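格纹饰面织物

格纹饰面织物是以纵横交叉的彩色条带为基本图案、用于覆盖室内垂直面的纺织品，常见用途包括隔断、围挡、工作台背板、展示柜衬里和墙面软包。图案可由色纱织造形成，也可由印花形成。中文里“格子布”“格纹布”“苏格兰格”等名称常混用，本条目以“格纹”作为总称，只在涉及特定结构时使用“苏格兰格”一词。

目录
1 名称
2 图案结构
3 织造格纹与印花格纹
4 配色
5 基布与后整理
6 围挡中的应用
7 安装
8 拼接与对格
9 与台面的搭配
10 维护
11 参见
12 注释

名称

英语中tartan原指以固定条带序列在经纬两个方向重复而成的色织毛料，plaid原指披在身上的大块毛毯状织物，后来在北美用法中成为格纹的统称。汉语“格子”覆盖的范围更宽，棋盘格、窗格纹、千鸟格均可归入其中。家用纺织品行业的产品目录通常按底色和条带宽度分类，不按词源分类。因此同一款面料在不同目录中可能分别列为“彩格”“苏格兰格”或“交叉条纹”。

“饰面织物”与“家具布”的区别在于受力方式。家具布承受反复坐压和摩擦，饰面织物固定在竖直的板材或框架上，主要承受自重、张紧力和偶发接触。两类产品的耐磨要求相差较大，尺寸稳定性要求则相近。

图案结构

苏格兰格的最小重复单位称为色序（sett），即一组按固定宽度和次序排列的色纱。色序沿经向和纬向分别展开，交叉处形成三类区域：

同色区，经纬色纱颜色相同，呈实色方块；
混色区，经纬色纱颜色不同，呈两色交织的中间色；
底色区，条带之间露出的地色。

n种颜色的色序最多可产生n种实色和n(n-1)/2种混色。以6种颜色为例，实色与混色合计可达二十一种。六色以上的格纹在远处观看时混色区容易连成一片灰调，设计时一般通过加宽底色区来避免。

色序有对称与不对称之分。对称色序以两条“枢轴”条带为折返点，在两枢轴之间正向排列，到达枢轴后反向排列。不对称色序始终按同一方向循环，裁剪时须区分上下和左右，损耗较高。饰面用途多采用对称色序，便于在转角处续接。

色织苏格兰格通常采用二上二下斜纹组织，4根纱线为一个组织循环。混色区因此呈现细密的斜线，这一斜线是组织本身的外观，与色序无关。平纹格布没有斜线，混色区表现为细小的点状混合。

织造格纹与印花格纹

织造格纹的颜色来自经纬纱，正反两面均可见图案。印花格纹的颜色附着于基布表面，反面一般较浅或为基布本色。两者可用下列方法区分：

观察布边。织造格纹的彩色纬纱延伸至布边，印花格纹的布边可能留有未着色的窄带。
抽取单纱。织造格纹抽出的整根纱为同一颜色，印花格纹抽出的纱呈分段着色。
比较斜线与组织。印花格纹中的斜线为图稿的一部分，其角度和间距不一定与基布组织一致。

印花格纹常以斜向排线表现条带，使平纹或非织造基布具有类似斜纹色织物的外观。排线间距越大，图案的手绘感越强，条带的视觉密度越低。在白色底上使用宽间距排线，可以把饱和度较高的墨色调成粉彩效果，不必另行调配浅色墨。

印花格纹的另一项特点是不受织机条件限制。条带可以倾斜，可以在交叉处叠加透明色，也可以在交叉处断开。上述处理在色织中难以实现或成本过高。其缺点是纬斜问题更为显著：基布在印花前若有歪斜，图案与纱向不一致，沿图案裁剪的布片在张紧后会向一侧扭转。

圆网印花的重复长度受网筒周长约束，数码印花没有这一限制。小批量饰面布多采用数码印花，大批量产品仍以圆网印花为主。

配色

按底色可分为深底与浅底两类。深底格纹以藏青、墨绿、酒红为常见地色，条带较亮，多用于服装和地毯。浅底格纹以白色、米色为地色，条带可取多种中浅色，室内饰面中使用较多。

浅底多色格纹的配色通常分为主带、副带和细线。主带面积最大，决定远观色相；副带与主带形成冷暖对照；细线用于标出节奏，可使用明度较低的颜色。常见组合为蓝绿与橙相对，粉与紫居中，黄和浅蓝用于较窄的条带。颜色种类较多时，各色明度应保持接近，否则其中明度最低的一色会被误读为阴影或接缝。

Drosex色卡体系将浅底格纹分为“冷主”“暖主”“均衡”三组。均衡组要求冷色条带总宽与暖色条带总宽相等，白底不计入。该体系由纺织品设计师Ineke Dekker为Okholm面料目录编制，后经Macedo印花厂用于生产打样。初版色卡收录966种条带组合，其中不包括黑色和金属色。〔注1〕

基布与后整理

饰面用基布主要有棉帆布、涤棉混纺布、涤纶布和非织造布四类。

棉帆布吸墨性能好，印花边缘清晰，受潮后有收缩。涤棉混纺布尺寸较稳定，适用于跨度较大的面板。涤纶布适合热转印，颜色鲜明，在强侧光下可能出现反光。非织造布无纱向，裁剪方便，但抗撕裂性能低于机织布，张紧时应避免单点受力。

常见后整理包括预缩、定形、防污和阻燃。预缩应在印花前完成。若在印花后进行，经纬收缩率的差异会使正方格变为长方格。阻燃整理分耐洗与非耐洗两种，非耐洗产品在水洗后需重新处理。背面涂层可提高遮光性，并能防止浅色织物透出背后板材的颜色。

Dreltalico型复合布在印花面料与背衬之间加入一层薄毡，用于铺贴表面不平的旧板。薄毡可掩盖钉孔与细缝，但会使转角处厚度增加，内角须开槽或切除毡层。

围挡中的应用

三面围挡是格纹饰面织物在小型工作区中的典型用法，由一块背板和两块侧板组成，开口一侧朝向使用者。三面通常使用同一图案。围挡有三项作用：界定台面范围，遮蔽背后的物品，为台面上的物件提供连续背景。

背景图案的尺度与台面物件的尺度有关。条带宽度与物件宽度接近时，物件轮廓容易与条带混淆。棋盘、餐盘、托盘等带有直线或规则图形的物件对此较为敏感，其中棋盘本身由正交方格组成，背景格纹若与其格宽相近、明度对比也相近，两者会相互干扰。处理方法有三种：将格纹旋转一定角度，放大背景条带，或降低背景饱和度。前述粉彩排线格纹同时具备低饱和度和软边缘的特点，适合与黑白或深浅对比强烈的棋盘配合。

斜置格纹是把整幅图案相对板边旋转后裁切。旋转后条带不再与板边、台边平行，安装中的细微歪斜较难察觉。其代价是用料增加，且转角处的条带无法全部对接。

侧板与背板在内角相接。内角若设金属立柱，织物可分别收边于立柱两侧，无须跨角连续铺设；若无立柱，则应先铺背板，再以侧板压住背板的边缘。立柱将相邻两面的图案隔开，对格误差在视觉上被削弱。

安装

安装方法分为钉固、粘贴、嵌条和绷框四种。

钉固法用码钉将织物四边固定于板背。先固定上边中点，再固定下边中点，随后固定左右两边中点，由各边中点向两端推进。四角最后处理，折角重叠不宜超过三层。

粘贴法以水性胶或喷胶满贴。胶液不得渗透至正面，薄型白底织物应先在边角试贴。粘贴由中线开始，以刮板向两侧赶出空气。更换时旧胶不易清除，故多用于长期固定的板面。

嵌条法在金属型材的槽口中以弹性压条夹持布边。铝型材立柱和横梁的槽口可直接用于此法，布边应缝制或粘附压条，长度按槽口净长下料。该方法便于拆洗，对布边直线度要求较高。

绷框法先把织物绷于独立内框，再将内框装入围挡。内框与围挡之间应留间隙，便于取出。大幅面板需加设中间横撑，横撑表面应低于框面，以免在织物正面压出痕迹。

无论采用何种方法，张紧力都应以图案条带保持平直为准。张力过大时，格子沿受力方向拉长，在固定点之间形成扇形变形。张力不足时，织物下部出现水平波纹。

拼接与对格

单幅宽度不足时需拼接。拼缝宜设在条带边缘，不宜设在底色区中央，因为浅色底对缝线阴影较为敏感。对格应以同一色序的枢轴条带为基准，先对纵向，再对横向。

三面围挡的对格顺序如下：
先确定背板中线，使一条主带或一处底色区居中；
由中线向左右排至两个内角，记录内角处的条带位置；
侧板从该位置继续排布，至前缘裁断；
检查两侧前缘的条带是否对称，不对称时移动背板起始位置并重新排布。

宽度为2000毫米的背板若采用重复宽度为250毫米的对称色序，恰为八个重复，两端落在色序的同一位置，侧板可直接续排。板宽不是重复宽度的整数倍时，余量应平均分配于两端。

斜置格纹只要求主要条带在内角处的高度一致。当左右侧板均从内角向前缘展开时，条带在两侧的倾斜方向可以相同，也可以镜像。镜像排布需要对侧板单独制版，或使用镜像对称的图案。

裁剪余量由安装方法决定。钉固法四边余量最大，粘贴法最小，嵌条法取决于压条包覆宽度。带有大重复单位的图案应在余量之外另加一个完整重复，以备调整。

与台面的搭配

格纹围挡围合的台面宜采用低对比、无明显方向的表面。米色底带浅灰色石纹的台面属于此类，纹理呈不规则延伸，与格纹的规则条带易于区分，颜色又接近浅底织物的地色。纯白台面会使织物白底显黄，深色台面则在围挡下缘形成明显分界。

台面与围挡交接处可不设压线，由背板下缘直接接触台面。若台面需经常擦拭，织物下缘应抬高，或加设不吸水的踢脚条。前缘装有金属型材时，型材的银灰色可与后角立柱相呼应，三面织物由此处于同色边框之内。

照明对搭配效果有较大影响。顶光下，侧板上部较亮，下部偏暗，浅色条带在下部趋于灰化。暖色光源使粉色与橙色条带接近，冷色光源使蓝绿与浅蓝接近。选样应在实际照明条件下进行，并将样布竖直放置。

维护

日常除尘使用软毛刷或带布艺吸头的吸尘器，沿自上而下的方向操作。局部污渍以微湿白布由外向内轻按，不作往复擦拭。印花织物应先在隐蔽处检查掉色情况。可拆卸的织物按基布类型洗涤，晾干时保持平整，重新安装前检查纬斜。

褪色一般从受光较强的一侧开始，黄色和粉色条带的变化常先被察觉。三面围挡中受光不均时，可定期交换左右侧板；不对称色序和已作镜像处理的侧板不适用此法。补换单块板面时，新旧织物在内角处的色差较为明显，通常将背板与侧板同时更换。

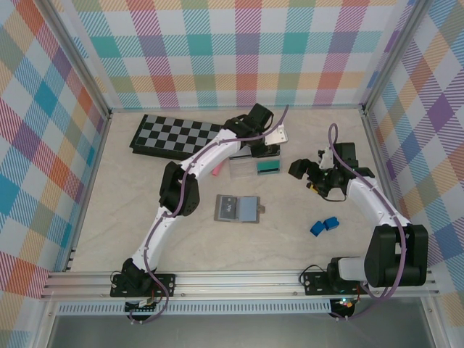
参见

苏格兰格
斜纹组织
千鸟格
棋盘
隔断
铝型材
数码印花
人造石台面

注释

注1：条带组合以颜色次序计数，仅条带宽度不同者视为同一组合。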